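April, late evening

Today I finished the order for Landeg, and my fingers smell of metal and glue. It was 40 pairs of earrings, all the same model, the small drop with the green bead. When I started to make jewelry I imagined that every piece would be different. Now I make the same hook again and again, and I must say I do not mind it. The hands work and the head is free to think.

Emlyn Lewis came to the table after lunch to collect the boxes. He looked at every card and found one pair where the left earring was longer than the right. I fixed it while he waited. He wants to put my things near the door of the shop until the summer, and he will keep 40 percent of each sale. At first I thought this was too much. Then I remembered what I paid for a place at the spring market, and how I stood there the entire day for two bracelets and one compliment.

I counted the money from the first season again. In total it is 1289 dollars before materials. The silver wire took a big part, and the clasps from Zistine took more than I planned, as I had to order them twice. The first package had the wrong size. I wrote to them very politely and they answered after a week – also very politely – that opened bags cannot be returned. So I have 90 clasps that are too big for anything except a heavy necklace. Maybe I will learn to make heavy necklaces.
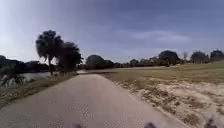 How much should I ask for the long necklace with the river stones?

Fifty dollars in the shop, and the same at the market. I wrote it on the card with pen, so that I cannot change it tomorrow morning when I become afraid. My sister says that people who touch a necklace three times will buy it at any price, but she has never sold one.

I also decided the name, finally. It will be Ullis. I had Juvuson on my list too, but when I said it on the phone to the printer, he asked me three times to spell it. Ullis he understood at once. The cards will be cream color with dark letters, and there will be a small hole at the top for hanging. I asked for the thicker paper. It costs a little more, but the thin one bends under the earrings and then everything looks cheap.

Things to do: buy more jump rings, clean the small pliers, ask Emlyn about the mirror. He has one in the back room and customers need to see themselves. Also I should write down the green bead number before I throw away the bag – last time I forgot it and spent an evening comparing greens on the computer.

It is past eleven now. The lamp is still on over the table and I have to put the beads away before I sleep.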